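About Drasgate

We're a small games studio and we make slow, friendly adventure games about places that don't exist. Gertraud Ammann started Drasgate after years of drawing maps for other people's games, and she still draws every one of ours by hand before anything gets built.

Our first game, Amitier, is about a postal worker on an island with 284 letter boxes, and yes, you can visit them all! It came out one December and found around 3,000 players in its first month — far more than we had dared to hope for. Lots of you still send us your routes, and we read them over lunch.

Indholm is next. You play a ferry pilot learning a river that shifts a little each night, and we've already recorded 80 minutes of music for it. Gertraud's map took the longest of anything so far. She wanted the water to wander the way lines do in pale wood, rippling along on a slant and then swinging round into one big arch over to the right, and once you know that you'll see it in every bend of the upper river. The locks are still giving us trouble, but the otters are finished and they are wonderful.

Page last updated 2020-09-05

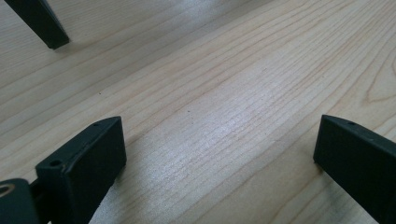
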